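Home Topics Kitchen Help Ask Unanswered Sign in

Search the boards... Go

Rice noodles for a crowd: how do I stop them becoming one noodle?

Posted by Felicidad Pangilinan in Kitchen Help, June

I make cold rice noodle bowls for a lunch we put on at work. It started as me bringing extra in a tub and has grown into 96 bowls, for which I have only my own big mouth to blame. I use the very thin white rice vermicelli, the kind that comes folded up like a doll's mattress.

My trouble is the portioning. I cook the noodles, drain them, and put the whole lot in a white container on the counter with a stack of plates next to it. The first few portions behave beautifully. Then somewhere along the line I reach in for one serving and the entire container comes up with it, like pulling a sweater out of a full drawer. I have tried tongs, two forks, a pasta spoon with teeth, and prayer. I've had most success with the tongs, but they grab a wad that is solid in the middle and has hair going in all directions.
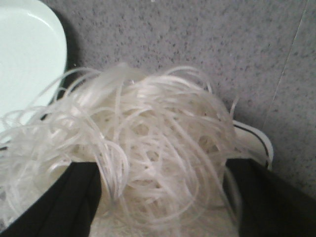 The noodles mid-grab, strands every which way.

As you might guess, one person gets a nest and the next person gets what's left hanging off it. We had words over this last time, mostly between me and a man in shipping who felt he had been given the fringe.

Things I already do: soak in hot water off the heat for 4 minutes, drain in a colander, shake it around. Things I have not tried: oil, rinsing (my mother said never rinse, but she was talking about spaghetti and also about everything else), scissors. Somebody told me to get a Clallano portion ring and I'm not spending money on a ring unless it comes with a proposal.

What do people who do this for a living do? I can't cook them to order. I have one kettle and a counter.

Ilaria Bellini
212 posts

I ran the cold side of a lunch place called Guérin for long enough to have opinions on this, so get comfortable.

Rinse them. Your mother was right about spaghetti. Rice vermicelli comes out of the hot water wearing a coat of starch, and if you leave the coat on, it glues itself shut while it drains. Cold running water, hands in, lift and drop the noodles until the water in the bowl underneath is mostly clear. Then drain them longer than you think. I used to leave mine in the colander while I did all the herbs, and only then come back and fluff.

Second, portion them right away, all of them. This is the bit that will change your life, or your lunch anyway. Don't store the noodles in one container and pick from it later. While they are still slippery, pull off a serving, twirl it around your fingers into a loose little bird's nest and set it on a tray. Go on until you have a tray full. They will stick to themselves a bit, and that's fine, they come up as one serving, which is what you wanted them to do all along. Damp towel over the top. When it's time to serve you pick up a nest, plop it in the bowl, and the dressing loosens it.

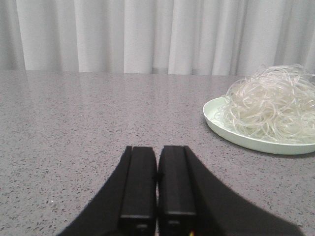
Counter space is what decides how well this goes, so clear it before the kettle goes on. The nests need somewhere to land, and you don't want to be moving the toaster with starchy hands. I'd lay out every tray first and work from the colander outward, left to right, or right to left if you're built that way. Mine at home is that gray speckled stone with the dark flecks and the lighter ones, a smooth, slightly glossy sort of surface, and it is handsome and a menace, because a clear bit of dried rice noodle on it is invisible until you lean on it. Wipe with a wet cloth while the strands are soft. Once they dry you'll be scraping with a fingernail and thinking about your choices.

On tools: hands, in gloves if you're feeding coworkers. Tongs pinch, so the middle gets squashed into a lump while the outside flies around. If you must use tongs, take less than you want, lift it high, and give it a shake over the container before you go anywhere near the plate. The stragglers will either commit or let go.

Oil: a small spoonful of something neutral, tossed through after draining. Some people swear by it. I found the dressing slid off afterward and sat in the bottom of the bowl looking sorry for itself, so I skipped it.

Ibrahim Ajayi
7 posts

scissors

cut them in the colander, three or four snips, done. they're shorter but so is lunch

Annick Grewal

I was going to say scissors too, but with one change: cut them after soaking and before rinsing, and don't get carried away. I got carried away once for my sister's party and we had something closer to couscous. People ate it with spoons and asked what it was, and I said it was regional.

I disagree with Ilaria a little about the oil. If you use sesame oil and it was going in the dressing anyway, take it out of the dressing and put it on the noodles. Same amount of oil, and they stay looser. I do agree about the nests. I weigh the first one on the kitchen scale and do the rest by eye, comparing to the first, and by the end they are all slightly bigger because I'm tired and generous.

Also, are you sure about your soak? Mine go gummy if they get the full time on the packet. I pull them when they still have a bit of bite, since they keep softening on the tray.

Felicidad Pangilinan

Thank you all. I did a practice round at home with one packet, rinsed, nests on a tray, no tongs. They lifted off in single servings and I stood there picking them up and putting them down again like a person with nothing else on. I took a minute off the soak as well, Annick, and it did help with the gumminess.

Ibrahim, I am keeping scissors in reserve for shipping.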